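4.2 Storage position and return of hand tools

Earlier work on shared benches claims that a fixed holder makes people put tools back. We doubt the effect is as strong as reported. Mrema's survey logged 2,765 returns but counted a tool as "returned" if it lay anywhere on the bench, and a holder can hardly take credit for that.

Our own list of tools was short. The cordless screwdriver was kept upright, chuck down, in a black plastic holder (Figure 2). Users told us they liked this. Liking a holder and using it are separate matters, and the interviews cannot tell them apart.

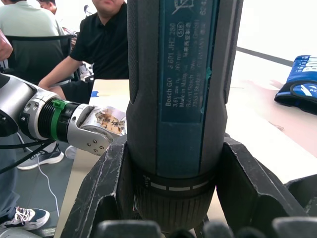

Figure 2. Bosch GO cordless screwdriver (3.6V) upright in its holder, label panel facing out.

The walls of the holder are scuffed. It is tempting to read the marks as a record of frequent use, as the Leitner study did with its own racks. We make no such claim. Scuffs may come from careless insertion, from moving the holder, or from other tools, and without a dated baseline they say little about how often the screwdriver went back.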